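What the second arm would cost us

I have been putting off the equipment request for next year, and the draft is due Tuesday. Most of what follows is the reasoning behind it, written down so that I can find it again when somebody asks.

The task is clothes: shirts and knits folded on a table, with clear plastic storage within reach.
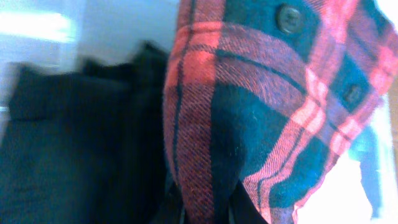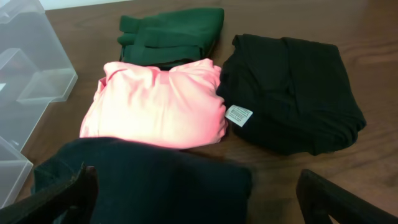
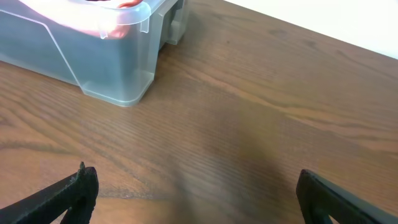 The budget line I have is 3042 dollars. It has to cover fingers, one spare wrist camera, lighting, and whatever consumables we use up before the next round. It doesn't cover a second arm, and I'll come to that at the end.

Fingers first. We have been printing our own and they wear at the tips. Fabric is easy on them, but contact with the tabletop is not, and a thin garment can't be picked up without touching the table. Brodero sells a molded pair with a replaceable pad at 63 dollars a set. Diltov has a machined pair that is stiffer and costs several times that. I asked both for drawings. Brodero sent a STEP file the same afternoon, and Diltov sent a brochure. The Brodero pads are on the order, four sets, plus one bag of the softer pads to try on fleece.

Camera. The wrist unit we use has a fixed focus and a rolling shutter. At folding distance it is fine. When the wrist moves quickly close to cloth, the background smears and the exposure hunts. A global shutter module would fix the first problem and make the second a matter of settings. The Rutkowska module fits the existing bracket with a 3 mm spacer, and the cable is the right length, a detail I have learned to check before anything else. The price is more than I wanted to pay. I have budgeted for one, to be used as the primary, with the old unit kept as the spare.

Lighting. This is the cheapest item and probably the one with the largest effect. Strong light from one side blows out pale fabric and does worse things with translucent plastic. Two diffused panels, dimmable, on the same circuit as the bench. I have allowed 25 dollars for mounting hardware, and I expect to overspend that.

Garments. Krum Perić pointed out that our set is heavy on dark knits, and that dark on dark is where the segmentation falls over. He is right, but I would keep those and add to the other end: stripes, checks, something slippery, something with a collar stiff enough to resist a fold. Thrift stores sell by weight here. I put down 33 items, enough to hold a third back for testing and still retire anything that stretches out of shape.

Bins. I went back and forth on replacing the clear ones with opaque. Opaque would be easier to detect. It would also mean retaking the calibration shots, and any household we care about has clear plastic in it somewhere. The clear ones stay, at zero cost.

Now the second arm. The argument for it is that folding is a two-handed job, and one gripper spends much of its time regrasping things a second could simply hold. I agree with the argument. The Trindano quote came in at a figure that would need its own approval, and the quote leaves out the controller, the mounting plate and the freight. Abrehet Hadgu ran the numbers on leasing and the break-even was past the end of the project. There is also floor space: a second base means a wider table, and the wider table doesn't go through the door without taking the legs off.

So the request goes in as a single-arm budget with a one-page appendix on the second arm, including the full cost with the missing parts added back. If the appendix gets read, good. If not, it can be reused in April with the dates changed.

Still open: whether shipping on the camera counts against equipment or supplies. Last year it was supplies. I have an email out.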